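Setting up your table: oiling the top

I've oiled the Handimham top three times now, so these steps are my own way of doing it (Spyros Karagiannis swears by a brush, but I've never got on with one!). Clear yourself an afternoon and open a window.

1. Wipe the top with a barely damp cloth and let it dry fully.
2. Sand lightly, always along the grain.
3. Get every bit of dust off – I go over mine twice.
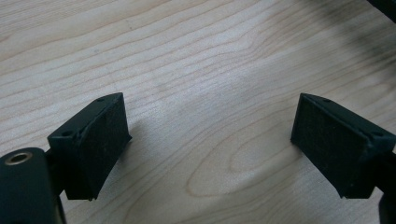

Birkport, 30th October

I do love pale wood with a long, sweeping grain, and an oval loop like this one is worth going gently over. Follow the curve with your cloth and don't scrub across it.

4. Pour a small puddle of oil on a folded cotton rag, never straight onto the table.
5. Rub it in thinly, working from one end to the other.
6. Wait 2 hours, then buff off whatever is still sitting on top.

Note: pale wood goes a shade warmer once it's oiled, so try a patch underneath first if you're fussy about colour (I am).

Caution: oily rags can heat up and catch fire by themselves. Lay them flat outdoors to dry, and please don't bundle them into the bin.

7. Leave the table overnight before you put a second coat on. Keep mugs off it for 3 days after that.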